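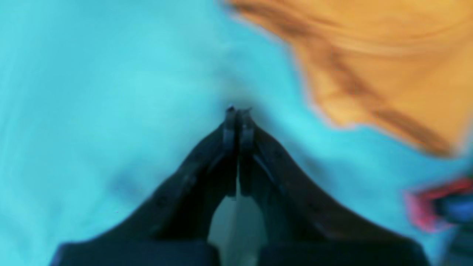
*Wrist cam, turquoise cloth, fingers closed*

**Folding cell quote, need a sanity check before April**

**lintwrangler** | 30 January 2025

We run a small linen service, mostly table linens and microfiber for two hotel groups. Owner wants a folding cell in the April budget. Naciri quoted us for one arm, gripper, wrist camera and a year of software. I have to sign off on the line item and I don't believe the throughput number.

What they claim:

- 87 pieces an hour, mixed colors
- 2000 hours between fingertip pad changes
- one person can watch two cells

Our slowest folder beats 87 before her coffee. What am I missing?

**pressroom_pat**

You're missing that she goes home at four and the cell doesn't. Run it overnight and the hourly rate matters a lot less.

**lintwrangler**

Overnight with who clearing jams? If I have to pay a night person I'd rather pay them to fold.

**Tianyou Ye**

Ask what "piece" means. When we looked at Edau their rate was for one size of towel, already separated and laid flat on the table. Getting single pieces out of a heap was a whole other station and it wasn't on the quote. That station cost more than the arm.

Also ask what the 2000 hours was measured on. Rubber pads on dry cotton is one thing. Microfiber sheds and grabs, and we changed pads every 54 hours during our trial. Pads aren't expensive but stopping is.

**lintwrangler**

That's the kind of thing I was afraid of. The quote says "presented items" and I read right past it. Edge pickup is what worries me most, two cloths overlapping and the thing has to take one of them.

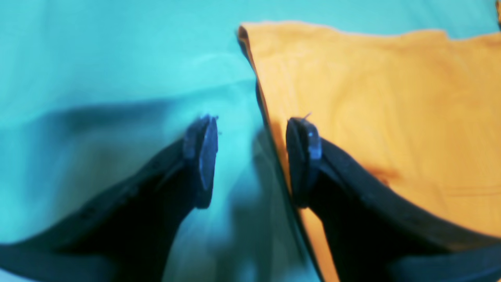
**Drirnport_Dave**

Edge pickup is a solved problem if you buy decent fingers. You guys are pricing the cheap end and then complaining that it's cheap. Rimora does a proper two-finger set with swappable pads, $1732 a pair, and we haven't touched ours since they went in.

**lintwrangler**

Dave, how long ago did they go in, and what are you folding?

**Drirnport_Dave**

Since fall. Bar mops.

**pressroom_pat**

Bar mops, one size, one color I'm guessing. I'm on the pro side here and even I wouldn't budget off that.

**Drirnport_Dave**

Two colors. And I didn't say budget off it, I said the fingers hold up.

**Tianyou Ye**

$1732 is fine for a spare set. Put two in the budget plus pads and call it consumables, otherwise it comes out of maintenance and you'll be arguing over it by summer. I'd still push for a paid trial with your own linens before anybody signs for the full cell. Dirty lighting, wrinkled stock, the works. Send them the stuff that comes out of the dryer in a knot.

**lintwrangler**

Asked Naciri about a trial this morning. They'll do it but they want to pick the linens. I told them no. Waiting to hear back.

For now I'm putting the trial in April as its own line and leaving the cell itself out. Owner won't like it. If anyone has a real number for the separating station, all in with install, please post it or message me.

**pressroom_pat**

Leave at least a placeholder for the cell or you won't get that money back next year. Other than that I'd do the same.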